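Rasha Akl was still in her apron when we sat down, and she started talking about rye before I'd found my pen. She has baked at Geraghty for 20 years and she still gets worked up about a good crust!

"People think sourdough is fussy," she told me. "Mine lives in a jar by the toaster. I forget it for days and it forgives me."

Her big project this August is the Flalcombe loaf, a dark, seedy bread her neighbor Dymphna Phelan grew up eating. The dough rests for 48 hours, and I can tell you the smell alone is worth the wait.
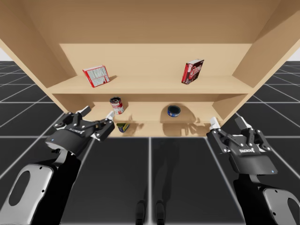

Getting it right took most of the spring. "The first ones were bricks," Akl said, laughing. "Dymphna ate them anyway, with a lot of butter."

What changed? More water, and a pan of steam in the oven. She bakes it for 90 minutes now, then leaves it alone until the next morning (I couldn't do it).

"Slice it thin," she said. "Then toast it. Then call me."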